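May, late evening

Rain all day, so the walk with Jummai never happened, and I can't say I minded very much. I had a pot of tea to myself and the radio going low, and by the time I thought of lunch it was nearly three. Binta called in the afternoon to tell me about the new job at Ghanem, and we talked for so long that my ear was warm when I hung up. She sounds so happy there! She has 7 people under her now and she still worries whether they like her, bless her.

Then on to the black fabric piece, which has been on my mind for days. I do love that cloth, matte black on the one face and soft gray like felt on the other, and I could fuss with it for an hour without getting bored. It has opinions, though. Pinch it by the edge and up it goes into a fold of its own choosing, and the gray side shows where you least want it. I like it best on the pale wooden table, where the black stands out so nicely against the grain.
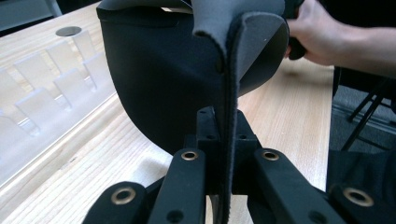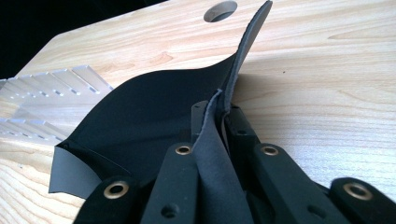
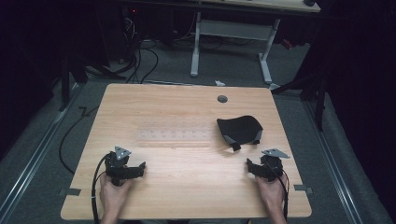

Things to remember

Write back to Kamonchanok, who sent such a long, lovely letter and deserves better than the postcard I was planning. Ask her about the garden, and whether she ever got the beans to climb.

Arsalan wants his casserole dish back before his mother comes to stay (I have had it since the winter, I'm ashamed to say, and have grown rather fond of it).

Look for more gray thread. The spool I have says 200 yards, but I've been so free with it that there can't be much left, and I'd hate to run out in the middle of a hem.

Early night tonight, with the window open a little so I can hear the rain. Yuto is coming by at 9 for breakfast and I promised him pancakes, so I need to be up in time to go out for eggs.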